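4.2 Surface estimation on veined stone

The planner used in Gromum assumes that the height of the work surface is known before any grasp is tried. On plain tabletops this is easy to arrange, as the depth estimate is smooth and a single plane fits it well. Polished stone is harder. Veins give the matcher many strong edges, but the edges look alike, and a match that slips from one vein to its neighbour produces a depth error that is locally consistent and so survives the usual outlier test.

We therefore added a check stage between the matcher and the plane fit, written by Lengyel as a separate process so that it could be switched off during the comparison runs. The stage takes six consecutive wrist views, projects the fitted plane from each into the base frame using the arm's joint readings, and compares the results. If the planes disagree by more than the set limit, the arm is held and the views are taken again from a steeper angle. Figure 6 gives a wrist view over grey marble with white and orange veining, with both yellow fingers at the lower corners and no object between them.

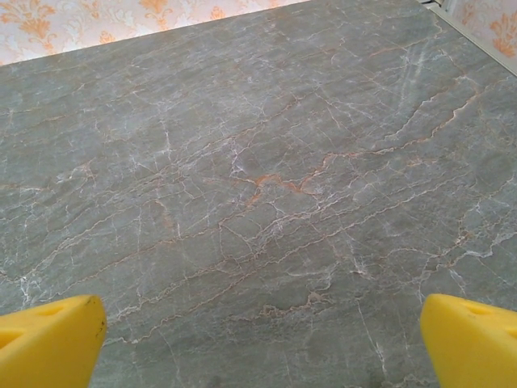
Why not simply mask out the veins before matching?
Masking was tried first and dropped, as the stone left over had too little texture to match at all, and the fitted plane then drifted with the soft changes in shade.

The fingers themselves are masked in every view. Their outline is taken from the gripper model at the commanded opening and widened by a fixed margin. Without this mask the plane fit was pulled towards the fingertips, and the error was largest with the gripper fully open. Background beyond the far edge of the slab is removed by a line fit on the border. Patterned walls made this step less reliable, and we return to the matter in Section 5.

The test set holds 2157 views, of which 162 were rejected by the check stage. Tian and Vörös went through the rejected views by hand and marked 40 of them as sound, so the stage is somewhat too strict at its present limit. We left the limit unchanged for the remaining runs. A false rejection costs one more set of views, while a false acceptance can drive the fingers into the stone.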